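Ticket 247: Right arm stops before grasp, planner reports "start state in collision"
Opened by: Hamidreza Farahani
Status: waiting for review

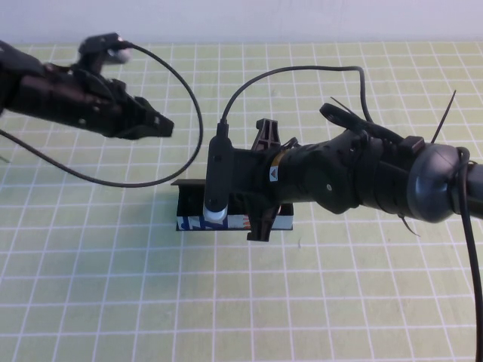

The problem started after I merged the Nowicki branch into our planning package. The left arm plans normally. The right arm moves to pre-grasp, then every new request is rejected in 43 ms and the log shows only the error from the title.

What I tried:
Restarted the planner node - no change.
Raised the planning timeout to 2000 ms - no change, it still fails at once.
Turned off collision checking for the right gripper links only. Then it plans, but I do not want to leave it so.

20 Oct 2026, Solène Renaud:
Can you compare the URDF with the one from March? I think the sensor module got its collision mesh twice, one of them with the old offset.

Hamidreza Farahani:
You are right, there are 2 meshes under the same link. I removed the old one and regenerated the allowed collision matrix. The start state is now accepted. I did not run the full pick sequence yet, Gwion needs the cell until evening.

Harish, please review the change before I close.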